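Wandavero Two-Tier Shoe Rack - Frequently Asked Questions
Last updated December 2022

What is the rack made of?
Stainless steel tube throughout. The shelves are parallel rails, so grit falls through to the floor or mat below.

What should go on each level?
Put thick-soled slides on the upper tier. Toes may overhang the front rail. Keep laced shoes on the lower tier or directly in front of it. 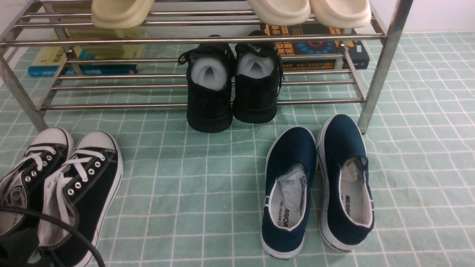
Can I store books on the lower tier?
Yes, if they lie flat. The rails there are closely spaced. Keep damp shoes away from paper.

Do foam inserts need to be removed?
No. Inserts help knit uppers hold their shape between wearings. Remove them if the shoe is damp.

How should canvas sneakers be placed?
Either direction works. Tuck the laces inside the collar - loose loops catch on the rails.
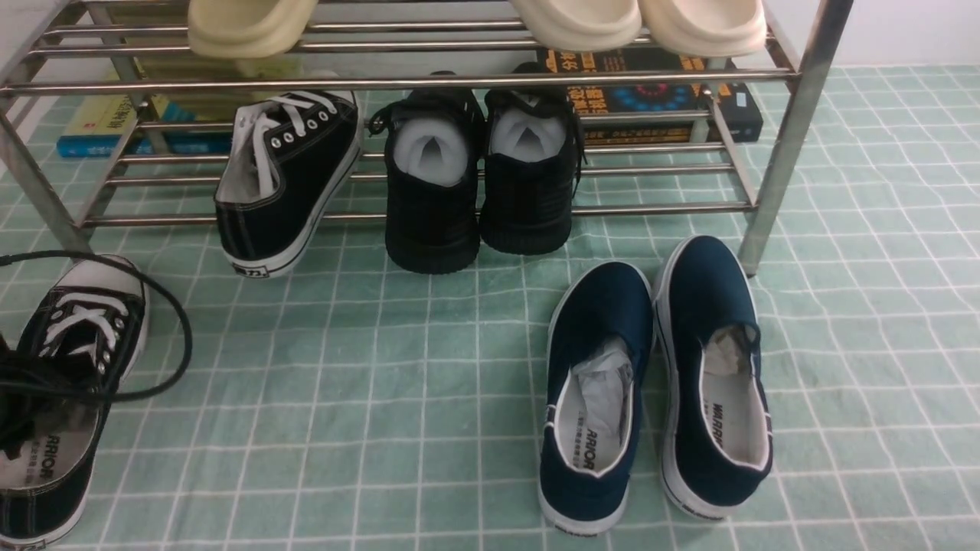

Black canvas sneaker on the lower shelf, heel to the front.

How do I clean the tubes?
Wipe with a soft cloth and mild soap, then dry. Allow about 5 minutes. Do not use steel wool.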